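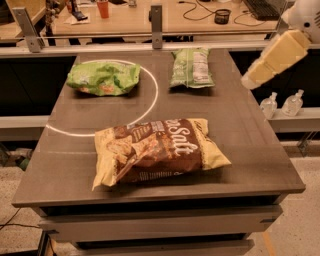 The Priklow comparison is a bench procedure for trying out robot grippers on soft, floppy packages, the kind of thing that a gripper made for boxes and machined parts tends to fumble. It was put together at the Ginport workshop by Muammer Ersoy and Corina Hofstetter, who had grown tired of hearing one gripper called "good" and another "bad" when the two had never been asked to pick up the same things. Snack bags became the standard load, and they remain the part of the procedure that most people remember. A usual layout puts three of them on top of a drawer cabinet within the arm's working area, with a brown and pale yellow chip bag lying on its side near the front and two green bags well behind it, one showing its back face and the seam that runs down it. Creases matter a good deal in all this, and a long diagonal fold like the one across the brown bag can give a fingertip something to catch on or can lead it astray, depending on the angle of approach.

Background

Ersoy's first version used wooden blocks and a single cloth pouch, and by his own cheerful account it told him very little. Hofstetter suggested packaged food in May of the following year, partly for the slippery film and partly for the air inside, which lets a bag change shape as soon as it is touched. Selim Türkmen later wrote the controller settings that let the same arm carry different grippers without being taught every motion over again, a kindness to everyone who had spent long afternoons doing exactly that!

Procedure

Each gripper makes 62 attempts. The bags are laid out afresh between attempts, and an attempt counts as a success if the bag is lifted, held for 7 seconds and set down without tearing. Approach speed and camera position stay the same for all grippers in a round. Closing force may be adjusted beforehand, but it is then left alone until the round is over (a rule that has caused more friendly arguments than all the others put together).

Grippers compared

The first full series covered three designs: the Vultent two-finger gripper, with its narrow hard tips; the Güler soft-finger gripper; and a plain suction cup made in the workshop. The series ran to 649 attempts, counting practice runs and a number of rounds that were repeated after a cable came loose. The Güler did best on bags lying flat, while the Vultent was happier with a crimped end that stood up a little from the surface. Suction worked nicely on smooth film and poorly on wrinkles.

Criticism

Hwa-young Yoo has pointed out that bags grow softer with handling, so that a gripper tested late in the day meets a different object from the one tested in the morning. Elif Naz Gökçe proposed swapping in fresh bags after every round, and later versions of the procedure follow her advice.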